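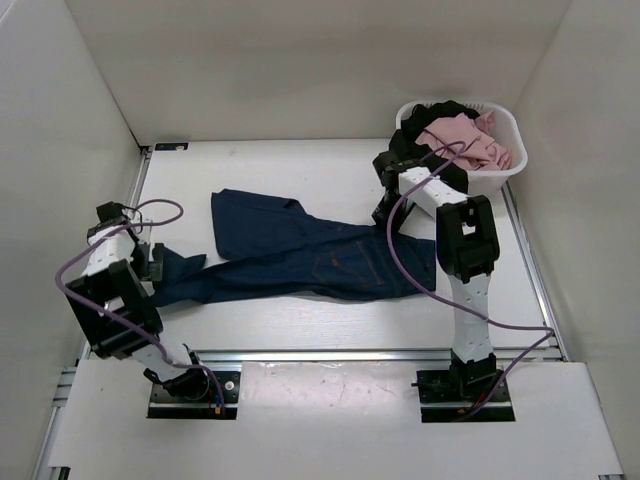

How do I get sand out of volleyball knee pads after a day on the beach court?
Let them dry completely first, then turn them inside out and beat them against a wall or a fence post. Dry sand falls out easily, but damp sand stays in the fabric.

After this I rinse them in a bucket of cold water, four or five minutes, and change the water once. Use only a little soap. Please do not put them on the heater, the foam becomes hard from it.

For the ball, a soft brush along the seams is enough. Leonie Berchtold from our club in Gelldale keeps an old toothbrush in her bag for it.

The net we wash only in May, before the first games.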